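Saturday market at Gredon moves to the station car park

I've been buying my veg at the Gredon market for longer than I'd like to admit, so when the notice went up by the bus shelter I read it twice and then took a photo of it so I could read it again at home. The market is moving. Not far, thank goodness, but it is moving, and from September the stalls will be setting up in the old station car park instead of along Kunine Street.

The reason given is the drains. Kunine Street is being dug up from the bakery end down to the bridge, and the council reckons the work will go on for 11 weeks. Anyone who was there in the spring, when the bottom half of the street was under water and we were all hopping between pallets to get to the cheese van, will know it needs doing.
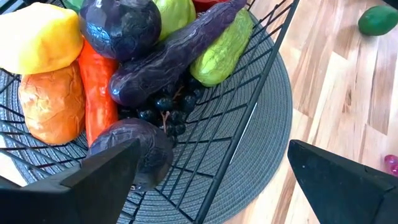 What changes for shoppers

Opening is at 8 as usual, but packing up will be an hour earlier, at 1, so those of us who like to wander down late for the cheap tomatoes will have to get a move on. Parking is the bigger worry. The station car park was where most people from the villages left their cars, and now it will be full of stalls! The notice says there will be free parking on the school field if the ground is firm enough, and a minibus from Isah every half hour. The fare is 2 pounds return and children go free.

I had a walk round the new site after work. It's a decent size and a lot flatter than the street, so it should be easier with a pushchair or a stick. There isn't much shelter though, and the wind comes straight across from the railway side. Bring a hat. 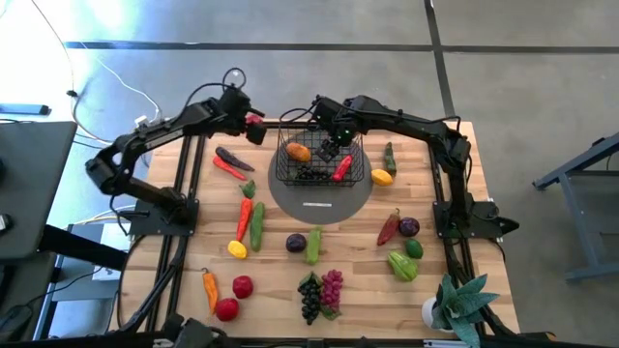 Several stallholders told me they would sooner have stayed put and worked round the digging, even with half the pitches, as people pop in on their way to the chemist and might not bother walking up to the station. One said she had lost three Saturdays to the floods already and couldn't afford a slow autumn on top.

I can see her point. I did put this to the market office, and they told me pitch fees will be cut by a third until the move back. They also said the petition to stay on Kunine Street, which got 1156 signatures (mine was one of them, I'll own up), was read before the decision was made. Make of that what you will. 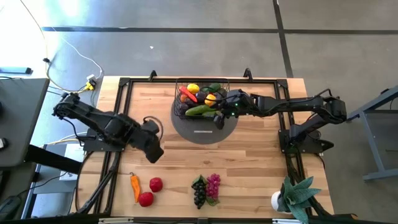
Gredon, August 14, 2019

One bit of good news came in this morning. Gralturano, the coffee and pasta stall that gave up its pitch last winter, is coming back for the new site and will be next to the ticket office wall. I have missed their mushroom ravioli more than is sensible. The fish van is staying too, and so is the plant stall, but the second-hand books are taking a break until the market goes home.
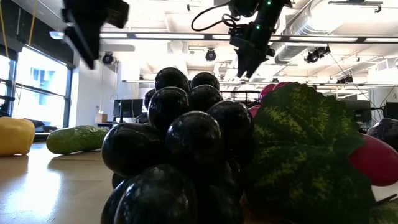
The minibus will stop outside the library in Isah and again at the top of Mill Lane, and you pay the driver, cash only for now. There's no need to book. Dogs are fine on the bus as long as they're on a lead - same rule as the market itself. If you have a regular order with one of the stalls, ask them this Saturday where their new pitch will be, as the plan on the notice is tiny and I couldn't make out half the numbers.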